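Portela Units - questions we get asked

Last updated: October

How small can I go?
Smallest unit is 72 square metres, ground floor, roller door. Largest single one is 154. If you need more than that we can sometimes knock two together, but ask first, it depends which side of the yard.

What's the minimum term?
3 months on the small units. Bigger ones a year, with a break at six months if you ask for it before signing. Not after.

Is the rent all in?
No. Rent covers the unit, yard lighting and the gate. Electric is metered and billed seperately. Water is a flat charge. Business rates are yours to sort with the council, plenty of smaller tenants get relief so worth a phone call.

How much deposit?
2 months, held until you leave. Comes back once Ivone Magalhães has walked round with you and read the meter.

Can I get in at night?
Yes, gate code works all hours. Lorries before 7am please use the Wellamel side, the other entrance is right by the houses.

Are the units heated?
No. Some tenants put in their own heaters, fine, but tell us first. Nothing with a gas bottle left on overnight.

Can I use it for light work, or is it storage only?
Light work is ok in the front row. Assembly, packing, repairs, testing, that sort of thing. No spraying, no car breaking. If your not sure, email and ask for Welington Sales. 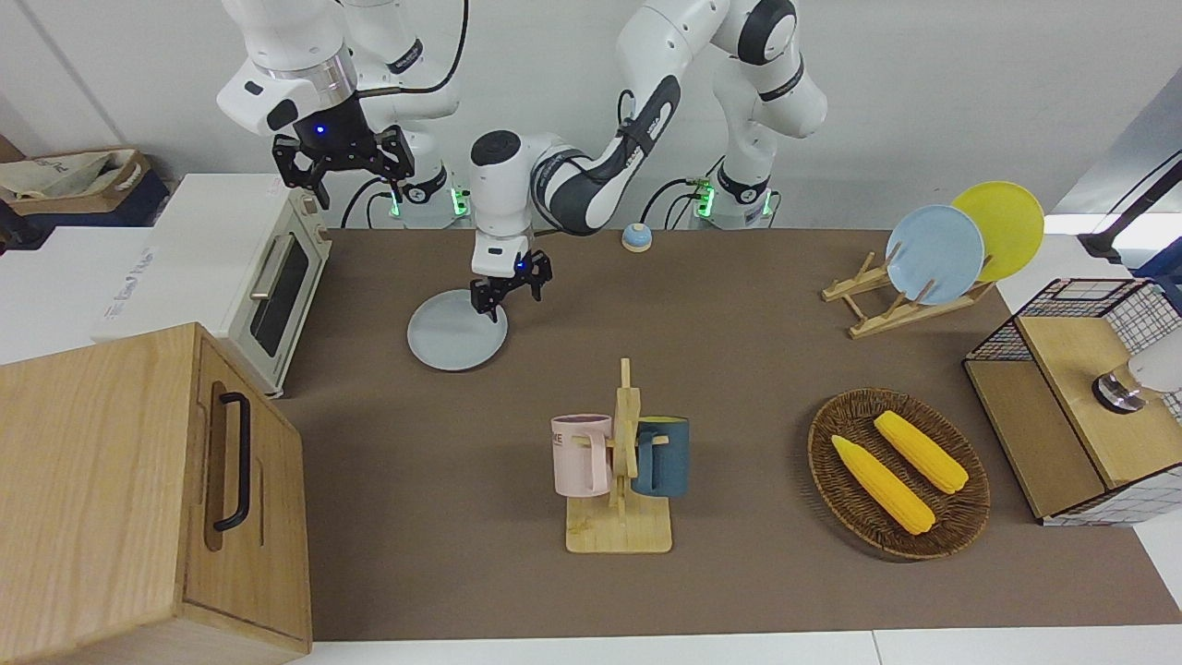
Two robot arms and a toaster oven at a worktop.

Is there three phase?
Front row yes, back row no. Getting it put in at the back is possible but slow and you'd be paying.

Can I put up racking?
Yes. Floor fixings are allowed, wall fixings aren't. Take it down when you go and fill the holes. Usuvano left theirs behind and the next tenant was glad of it, but agree that with us beforehand.

Who insures what?
We insure the building. Your stock, tools and anything you bring in is on you. We need to see a copy of the policy before handing over keys.

Can I sublet part of it?
Not without asking. Sharing with one other firm is usualy fine if both names go on the agreement.

Can I come and look?
Yes, mornings are best. Ring Azadeh Bahrami at the office and she'll tell you what's free. Bring ID if you want to reserve on the spot.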